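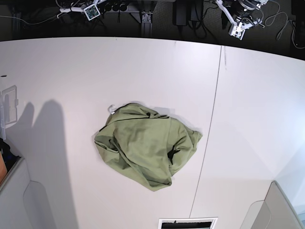

June, 9:40. Group notebook, civil materials side. Continuing the Pengate mix series.

Cast the last 15 cylinders of batch C. Slump was on the high side of the target but inside the limit, so kept the batch. Mixer stopped once on the thermal cutout. Restarted after ten minutes. Logged the delay on the batch sheet; if C reads low at 28 days, check that first.

Load frame: zero drifted again overnight. Re-zeroed, ran the check cylinder at three load steps, readings agree with the last calibration table. Loading rate left at the same setting as batches A and B. Trygve wants the platen seating checked before any more breaks are done. Did it with feeler gauges, no gap found on the lower platen, slight gap at the back left of the upper. Shimmed. Needs a proper fix before the fall.

11:15. Broke the first 30 from batch A. Two had visible end defects and were capped again before testing. One failed at the edge and is flagged in the sheet, not removed. The Camix logger dropped samples on four breaks. Peak loads were read off the frame display for those and typed in by hand, marked M in column F. Stress-strain curves for these four are not usable past the peak.

File names: Eide changed the folder layout on the shared drive, so the old plotting script points to nothing. Edited the path and reran. Total records now 221 after merging with the spring set. Duplicates were checked by cylinder ID only. Someone should check by cast time too.

14:30. Curing tank 2 reading low. Heater works, the probe was sitting against the wall. Moved it to the center and clipped it. Tank log for the morning should be treated as doubtful.

Prondano admixture: nearly 1000 mL left in the open jug, enough for batch D but not for a repeat. Order placed with the department office. Do not open the sealed one until D is cast.

Open items:
Upper platen shim, permanent repair
Logger cable, try the spare
Group meeting slides, Trygve has the batch A plots, B still to do
Sand moisture test before D, use the small oven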